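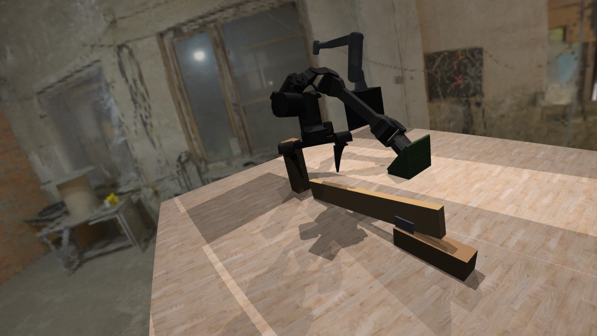
Second progress report: the Drirncombe parish archive

2 min read
Filed under: Grants & Reporting > Local Heritage
Print this page | E-mail this page

2025-07-06

To the Farnulholm Fund, for the quarter beginning in April

You asked for a short report this time. The last one ran to 19 pages, and we gather it was weighed before it was read.

Cataloguing

Of the 733 items in the original schedule, all the tithe papers and most of the school registers have now been listed, boxed and given a number that matches the number on the box. The third of these was a new departure for Drirncombe. The previous numbering, done in pencil by several hands over several decades, included two separate series called "Miscellaneous" and one called "Misc. (other)". We have kept a record of the old references in case a researcher turns up holding one.

The drainage correspondence is slower going. It concerns a single ditch on the Inby side of the parish, whose two landowners wrote to each other for 12 years without either of them picking up a spade. The letters are long, well spelt and extremely rude. We expect them to be the most popular thing in the collection.

Conservation

Six volumes went to Pietrzak, the bookbinders, for repair. Four are back and look very handsome. The remaining two are held up by a disagreement over glue, an earlier repairer having used something that Pietrzak's letter describes only as "domestic". Their revised quote is attached and can be met from the contingency line, which we would otherwise have spent on the damp.

The damp

It continues. The readings in the strongroom are lower than in April, when the meter was also found to be faulty, so please treat the improvement with some caution. A replacement meter has been bought. Nothing is now kept on the bottom shelf except the manual for the dehumidifier.

Public access

The reading room opened on Thursday afternoons as promised. Visitors have mainly wanted their grandparents, and in one case the toilets. We have put up a sign for the toilets.

Money

Spending is slightly under budget, as the archival boxes were delivered late and the invoice later still. It will catch up with us next quarter.

Next quarter

Finish the school registers. Get the last two volumes home. Start on the vestry minutes, and settle with Inby which parish owns the map they lent us, or we lent them, in 1974. Both sides have a receipt.

The next report is due in the autumn and will be the same length as this one, ditch permitting.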